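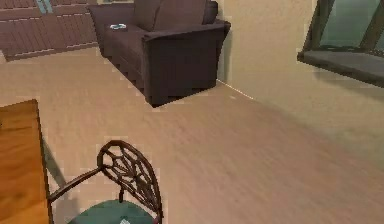 Cushions, Throws and Rugs – Your Questions Answered

We get a lovely lot of emails here at Flurnidby, and after a while you notice the same questions coming round again (usually just before a long weekend, when everyone decides the lounge room needs a freshen up). We've gathered the most common ones on this page. If yours isn't covered, the contact form is at the foot of the site and we do read every message, even the very long ones.

What size insert should I buy for my cushion cover?

Go up a size from the cover. Our Vuvuline covers are sold by their flat measurement, so a 50 cm cover looks its best with a 55 cm insert – the corners fill out properly and you don't get those sad little floppy ears. If you prefer a softer, squashier look, the same size as the cover is perfectly fine. Inserts are sold separately unless the product page says otherwise.

Feather or polyester?

It really comes down to how you like to sit! Feather inserts hold a dent when you chop them and feel heavier behind your back, but they do want plumping every day or so. Polyester springs back by itself, washes more easily and is the kinder choice if anyone at your place has allergies. We stock both in every size.

Can I wash the Gradik throw in the machine?

Yes, on a cold gentle cycle, inside a laundry bag if you've got one. Please skip the fabric softener, as it flattens the brushed side and you'll never quite get it back. Dry it flat in the shade, or over a couple of lines on the Hills hoist so the weight is shared. The fringed version is a bit more delicate and we'd suggest a hand wash in the laundry tub. The care label always has the final say.

My new rug has arrived with creases. Is it faulty?

Not at all, it's just been rolled up tightly for the trip. Lay it out face up, then roll it loosely the opposite way for an hour or so and lay it flat again. Most creases settle within a fortnight. Stubborn corners can be weighed down with a few heavy books. Please don't iron it, and please don't use a steamer on anything with a latex backing (we have seen the results and they weren't pretty).

Why is my wool rug shedding?

All new wool rugs shed a bit of fluff and it does taper off. Vacuum gently with the beater bar switched off, going with the pile. If you find a long loop or sprout sticking up, snip it level with small scissors and resist the urge to pull.

Will the colour match what I see on my screen?

We do our best, but screens vary so much, and so does the light in people's homes. A grey that looks crisp in a north-facing room can turn quite blue on the shady side of the house. For anything from the Sugden rug range we can post you up to 2 swatches free of charge. Pop them in the spot where the rug will go and have a look in the morning and again once the lamps are on.

How heavy are the throws?

The standard Gradik throw weighs 700 grams, which is about right for a cool evening on the couch. The winter weight comes into the shop in April and usually stays until spring.

What does delivery cost?

Cushion covers and throws go for a flat $9 anywhere in Australia. Large rugs travel by courier and are $38 to metro addresses, with regional prices worked out at the checkout once you've typed in your postcode. Couriers can't deliver rugs to a PO box, I'm afraid.

Can I return something if I've changed my mind?

Of course. You have 30 days from delivery, provided the tags are still on and it hasn't been washed or used. Rugs need to come back rolled, never folded. Return postage is yours to cover unless the item is faulty or we've sent the wrong thing, in which case we'll email you a prepaid label.

Do you make cushions to order?

We do, in most of the Vuvuline fabrics. Custom covers take a little longer and can't be returned, so measure twice and ask for a swatch first. Send us your sizes and the fabric name, along with whether you'd like piping or a plain edge, and we'll come back to you with a quote.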